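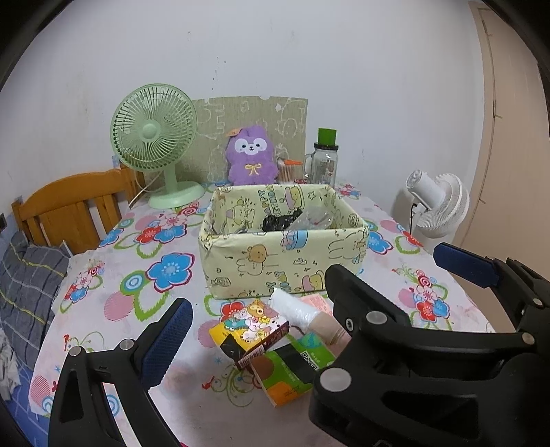
A storage basket with a birthday print on a floral tablecloth. Baskets and gift boxes fall under the revised sorting guidance.

Households in the Brøndum collection district will be asked to separate plastic film from rigid plastic starting in June, under a revised sorting guide issued by the district waste office. The change applies to shopping bags, bread bags, shrink wrap and the clear sleeves used for clothing and small gifts.

Film has until now gone into the mixed recycling cart. At the Skodow sorting plant it wraps around the rotating shafts of the disc screens, and the line has to be stopped so that crews can cut it loose. The plant recorded 70 such stops last year, each lasting nearly 2 hours.

"The material is recyclable, but it can't travel with bottles and cans," said Ketill Overgaard, operations manager at Skodow. "It has to reach us in a separate bag, tied shut."

Black film will be accepted only at the Branska drop-off site. Optical sorters at Skodow identify plastics by reflected near-infrared light, and the carbon pigment in most black bags absorbs it. Clear and lightly tinted film can go in the curbside bag.

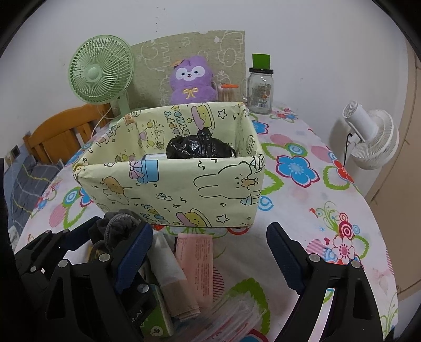
The guide also covers party and gift packaging, a category the previous edition left out. Printed cardboard boxes go with paper once any plastic lining has been removed. Fabric baskets and fabric-covered boxes go to textile collection if clean, or to general waste if the cover is glued to a board core. Foil wrap and ribbon are not accepted in any recycling stream.

A trial in the Mesar neighborhood covered 1000 addresses. Contamination in the mixed carts fell during the trial, though participation dropped off in apartment buildings - mainly those with shared carts in basement rooms.

Each household will receive a roll of film bags with the printed guide. Replacement rolls will be available at the Branska site during regular opening hours. Carts containing loose film will be tagged but still emptied for the first five collections.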